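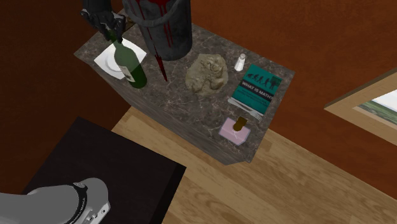

Uma célula de preensão em simulação mantém-se da mesma forma que uma célula física: tem uma base, uma garra com folgas, superfícies com atrito e um conjunto de peças que alguém tem de registar, verificar e substituir. Estas notas tratam da preparação e da manutenção da célula virtual usada nas aulas práticas, designada Etham, em que o braço trabalha sobre um armário de tampo marmoreado colocado junto à mesa preta da base. O caso de trabalho é a preensão da garrafa pelo gargalo: os dedos da garra estão fechados sobre a parte estreita do vidro verde e a garrafa fica inclinada por cima do prato branco, com contactos possíveis em mais do que um corpo. É uma configuração exigente para o motor de física e será a referência em todos os ensaios de aceitação.

Notas de aula — Unidade 6
Preparação, verificação e reparação da célula Etham
Versão de 15 de fevereiro de 2026

1. Âmbito

As notas cobrem a colocação da base, a calibração da garra, os parâmetros de contacto, o registo dos objetos e o diagnóstico das avarias mais frequentes. Não cobrem planeamento de trajetórias (Unidade 8) nem aprendizagem de políticas de controlo. Pressupõe-se que o aluno já instalou o pacote Tevside e consegue abrir a célula sem mensagens de erro.

2. Referenciais

A célula usa três referenciais: mundo, base do robô e tampo. O referencial do mundo tem a origem ao nível do soalho. O referencial da base é fixo em relação à mesa preta. O referencial do tampo tem a origem no centro da face superior do armário, com o eixo z para cima.

Todas as poses de objetos são guardadas no referencial do tampo. Quem desloca o armário não precisa de corrigir os objetos um a um; precisa, sim, de repetir a verificação de alcance (secção 7). Poses gravadas no referencial do mundo são a origem mais comum de objetos suspensos ou enterrados no tampo depois de uma alteração da cena.

As rotações são guardadas em quaterniões, pela ordem w, x, y, z. O importador Wesadcombe lê x, y, z, w. A conversão faz-se uma única vez, na importação, e nunca no ficheiro de cena.

3. Base do robô

3.1 Abrir a cena com a física parada.
3.2 Confirmar que a face inferior da base coincide com o tampo da mesa. Uma interpenetração, mesmo pequena, gera forças de separação permanentes e uma vibração visível na extremidade do braço.
3.3 Declarar a ligação entre base e mesa como junta fixa. Não simular parafusos.
3.4 Desativar a colisão entre a base e o primeiro elo.
3.5 Arrancar a física sem comandos e deixar correr 272 passos. As posições das juntas no fim devem coincidir com as iniciais dentro da tolerância da ficha da célula.

Se houver deriva no ponto 3.5, verificar primeiro a compensação da gravidade e só depois os ganhos.

4. Garra

Os dedos são articulados e cada segmento tem geometria de colisão própria. A malha visual não serve para colisão: é côncava e demasiado densa. Usa-se uma decomposição em corpos convexos, gerada com a ferramenta Chmielewska e revista manualmente nas pontas.

Calibração do zero:
a) abrir a garra até ao batente;
b) registar a leitura de cada junta;
c) fechar em vazio, com o esforço limitado a 40 % do valor nominal;
d) registar novamente;
e) comparar o curso medido com o declarado no ficheiro do robô.

Um curso medido inferior ao declarado indica, em regra, colisão entre segmentos vizinhos. A correção faz-se na lista de pares ignorados. Não se altera o limite da junta para esconder o problema.

A garra é comandada em posição com limite de esforço. O comando de fecho deve apontar para uma abertura ligeiramente menor do que o diâmetro do gargalo; é a diferença entre as duas que mantém a força de aperto. Um comando igual ao diâmetro produz contacto sem força, e a garrafa escorrega ao primeiro movimento.

5. Parâmetros de contacto

O par dedo/vidro é definido explicitamente. Deixar o motor combinar os coeficientes por omissão torna o resultado dependente da regra de combinação, que difere entre versões do Tevside.

Ordem de ajuste:
— passo de tempo;
— número de iterações do resolvedor;
— margem de contacto;
— atrito estático e dinâmico;
— amortecimento do contacto.

Altera-se um parâmetro de cada vez, com registo no diário da célula. Aumentar o atrito para compensar um passo de tempo demasiado longo dá preensões aparentemente estáveis que falham quando se muda a massa do objeto.

A restituição do par vidro/tampo é nula nos ensaios de aceitação. Os valores realistas só entram nos ensaios de queda.

6. Registo dos objetos

Cada objeto tem uma ficha com nome, malha visual, malha de colisão, massa, centro de massa, material e pose inicial. A folha de cena inclui, entre outros, o prato, o balde, a pedra, o saleiro, o livro, o garfo e o guardanapo.

Pontos a rever por tipo de objeto:

Prato. O rebordo é pouco elevado e perde-se com uma malha convexa única. Decompor em fundo e rebordo.

Pedra. A superfície irregular não precisa de ser reproduzida na colisão. Um invólucro convexo simplificado basta, desde que a face de apoio seja plana.

Garfo. Está pousado em parte sobre o livro. A pose inicial deve respeitar a espessura da capa; com o garfo à cota do tampo, os dois corpos são projetados no arranque.

Guardanapo. Modelado como corpo rígido fino, com colisão em caixa. A espessura de colisão não pode ser inferior a 2 vezes a margem de contacto. O frasco castanho assente sobre ele herda essa cota.

Garrafa. O centro de massa é calculado para a garrafa vazia ou cheia, conforme a ficha do ensaio. Não há simulação de líquido.

7. Verificação de alcance

Executa-se depois de qualquer alteração da base, do armário ou da ferramenta. O programa percorre uma grelha sobre o tampo e resolve a cinemática inversa com a garra em duas orientações, vertical e inclinada. Os pontos sem solução são marcados no mapa da célula. Um ponto com solução apenas na orientação vertical é aceite para objetos baixos e recusado para a garrafa.

Verificar ainda a folga entre o antebraço e o balde. O balde é o corpo alto junto à zona de preensão da garrafa e condiciona a aproximação. Em caso de conflito, altera-se o ponto intermédio da trajetória — a pose do balde faz parte da referência e não se mexe.

8. Diagnóstico

Sintoma: a garrafa vibra entre os dedos.
Causa provável: passo de tempo longo ou ganho de posição excessivo.
Ação: reduzir o passo; se persistir, baixar o ganho.

Sintoma: a garrafa roda em torno do gargalo.
Causa provável: contacto pontual, sem atrito de torção.
Ação: rever a decomposição convexa das pontas dos dedos; ativar o atrito de torção.

Sintoma: o prato desloca-se antes de a garra se mover.
Causa provável: interpenetração inicial entre prato e tampo ou entre prato e garrafa.
Ação: parar a física, listar os pares em contacto no passo zero, corrigir a cota.

Sintoma: um dedo atravessa o vidro.
Causa provável: colisão desativada no par, ou velocidade de fecho elevada.
Ação: confirmar a máscara de colisão; ativar a deteção contínua nos dedos.

9. Manutenção periódica

Antes de cada aula: pontos 3.5 e 4 a) a d).
Após atualização do Tevside: secções 3 a 7 completas, com novo ficheiro de referência.
Em outubro, antes do início das práticas: regeneração de todas as malhas de colisão e comparação com o arquivo.

As cópias de segurança incluem a cena, as fichas dos objetos, o ficheiro do robô e o diário. Um ficheiro de cena sem a versão correspondente do ficheiro do robô não é considerado recuperável.

10. Trabalho a entregar

Repetir a calibração do zero, executar a preensão de referência e apresentar o gráfico do esforço de cada junta dos dedos durante o fecho. Juntar o extrato do diário com os parâmetros alterados e o mapa de alcance. Relatórios sem o ficheiro de cena anexo são devolvidos.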